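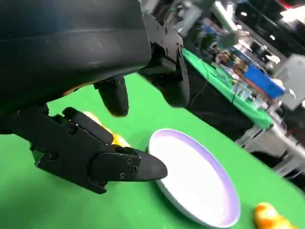
The bakery on Dukside's main street opens at 5 in the morning, and by then the first trays have already gone into the steamer. Waqas Usmani took over the shop in May, ovens and all, and kept the name Niskanen above the door. The building dates from 1837. Its floor slopes towards the back, so the dough trolleys have to be wedged.

Bread still pays the rent. Steamed buns are what people travel from Flistden to buy, and Usmani makes 100 of them on a normal day. The dough is plain: flour, yeast, a little sugar, warm milk. Shaping takes most of the work.

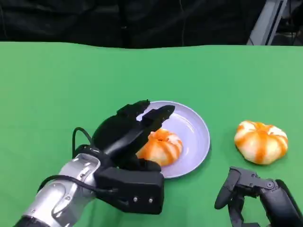 He learned to shape them from his aunt Jamine, who sold filled buns from her kitchen window for years. She used the back of a butter knife to press in the lines, and he does the same. The dough has to rest between shaping and steaming, and on cold mornings that can take twice as long.

Prices have gone up once under the new owner. "Flour went up, then gas," Usmani says. "I put a notice in the window and most people just read it and paid."

The shop shuts when the shelves are bare, usually by early afternoon.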